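From: Subbarao Chacko
To: handheld-demos list
Subject: Re: [handheld-demos] how many objects per tray, and do you reset between takes?

Hi all, and thank you for the kind welcome last month. I've been meaning to answer this one properly and kept putting it off, so forgive the length.

Galtel wrote:
> We're new to collecting demonstrations by hand and have been
> going back and forth on tray setups. Do people keep the same
> objects in for a whole session, or swap every few takes? And do
> you put things back exactly where they were, or let them drift?
> Our first policy learned to reach for the back left corner no
> matter what was sitting there, so I suspect we did it wrong.
> Also, two grippers or one? We only have the budget for one pair.

Oh, the back left corner! Ours did the very same thing in October, so please don't feel bad. We had 136 takes of what we thought was a lovely clean set, and every one of them started with the soft toy in the same spot. The policy picked up the spot and paid no attention to the toy. I was rather proud of that set, too, which made it sting.

What we do now at the Randholm project is keep one tray of mixed things together for 10 takes, then move everything, then another 10, and only after that trade objects in and out. We use five objects at a time. Fewer than 4 and the person collecting gets bored and sloppy, and with 6 or more in a small tray you spend half the take nudging things out of the way, which you may or may not want in your data. (We have a separate clutter set for that. Ask me another time, I could go on.)
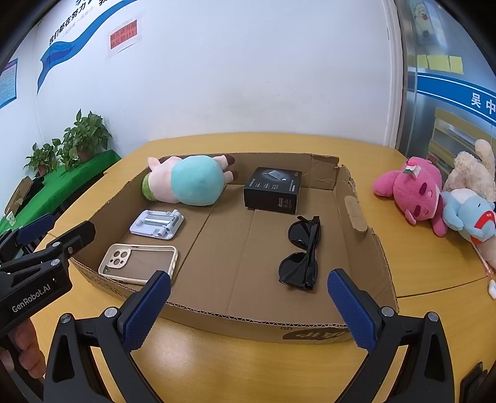
Tray with five objects, gripper open in front of it

As for the mix, I like to have something soft, something boxy, something flat and something awkward. Sunglasses are my favorite awkward thing. They're light, they slide when you touch them, and people all pick them up differently, some by the bridge and some by the folded arms. I used to correct people and tell them to go for the bridge. Then Hallgrímsson pointed out, very gently, that I was throwing away good variety, and he was right. Now I only ask that they don't hesitate in mid-air, because a long wobble before the grasp teaches the thing to wobble. If you change your mind, back off, open up, and start the approach over.

Flat things are harder than they look. A phone case lying on the bottom of a tray gives you very little edge to work with, and new people tend to push down hard and scrape. We ask them to come in with the fingers wide and close slowly. Do leave some failed grasps in, but label them. We didn't label ours at first and had to go back through the whole lot by hand over two long evenings with a great deal of tea.
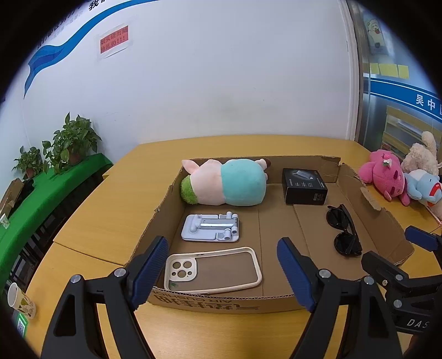
Resetting is where I have the strongest feelings, so bear with me. I don't put things back exactly. I put them back the way a tired person would, more or less in place, turned a bit, maybe swapped with a neighbor. If you measure and mark positions you get tidy data and a brittle policy. The same goes for the container. Our tray is an old carton with one side flap torn and sticking up at an angle, and I've been asked twice now why we don't buy proper bins. Well, we did buy bins, and they're fine, but the carton stays in rotation, and we turn it end for end every so often so the flap isn't always on the same side. I also keep the next few toys on the table beside it, within reach, so a swap takes seconds and the person collecting doesn't lose their rhythm. You'd be surprised how much of a session goes to walking back and forth to a cupboard.

On one gripper or two: if you have one pair, use the pair. Even for single-hand picks we have both hands in use a good part of the time, with the second one steadying or waiting its turn, and our later tasks needed that. If two hands are too much to start with, let people spend their first hour on one and add the other after lunch. Please do check that your clocks agree between the two before you start. We lost a morning to that at Pasano and I still grumble about it.

One question back to the list while I'm here. Does anyone trim the quiet bit at the start of each take, before the hands move? I've been leaving it in and I can't decide whether it hurts.

Warm wishes to everyone, and Galtel, do write again once you've tried moving things around. I'd love to hear how the corner problem goes.

Subbarao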